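Udton Community Hall, Users' Meeting
Minutes, Saturday, July 3, 2021

Present: Loukia Kokkinos (chair), Jannik Brandes, Rommel Manalastas, Angeliki Sotiropoulos (minutes)
Apologies: Princess Talavera

1. Minutes of the last meeting
Accepted with one correction. The February hire income should read $109, not $190.

2. Meeting room
Rommel has moved the white table so that the black double doors can be opened fully. The groups who meet there have no objection to the new position. Angeliki asked that markers be put back in the drawer after each session, as the Tuesday group could not find a red one.
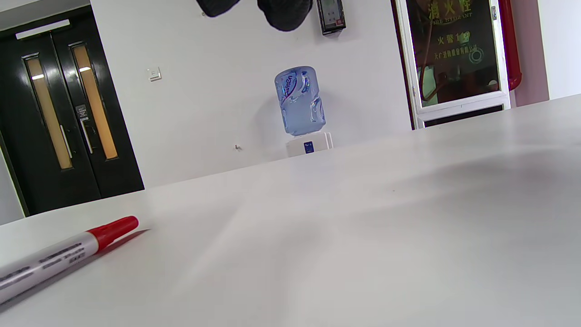
Jannik reported a quote of $92 from Tsolakis for a dry-erase cleaning kit and two packs of markers. Loukia thought this was high. Agreed to buy one pack of markers now and leave the kit until fall. Tabletops are to be wiped with a damp cloth only. Action: Jannik.

3. Doors
Two hirers have said they were unsure which door to use when leaving in the evening. Rommel will write a short note for the booking form. The person locking up should check both leaves before going. Action: Rommel.

4. Storage
The Nukura drawing class would like one shelf in the closet. Agreed, provided their boxes are labeled. Princess had sent word that she can clear the bottom shelf.

5. Bookings
There are 19 bookings confirmed for the summer. The Totent choir has not yet replied about its dates. Loukia will call them.

6. Other business
None.

Meeting closed at 11:40. Next meeting to be set by email.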